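Wire or plastic for desk clutter?

bodwood_bill
Desk drawer has finally defeated me. I want baskets on top instead, where I can see the mess and feel bad about it. Wire or plastic? The Sanberg wire ones are 49 for a set of 3.

Lăcrămioara Coman
Plastic. Anything thinner than a pencil goes straight through wire mesh and you'll find it in August.

GrigoreAvram
Disagree. Plastic collects fluff in the corners. I've had wire on my desk for years and lost one paper clip, which I didn't like anyway.

Lăcrămioara Coman
One that you know of.

bodwood_bill
So that's settled, then.

stoica_tidy
Both – and stop treating it like a marriage.

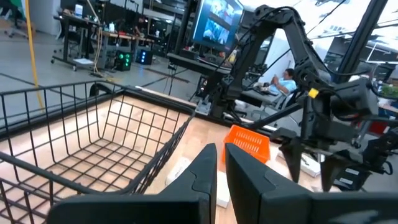

Wire wants to be the big one, for cables and chargers and whatever else is too fat to escape. Small bits go in plastic. On our table it's the black wire basket, with a little orange one for the fiddly stuff, and you can see the wood grain right through the mesh, so crumbs have no hiding place. Line it with card if you must.

GrigoreAvram
Card in a wire basket is just a box with ambitions.

bodwood_bill
Ordered the wire. Will report losses.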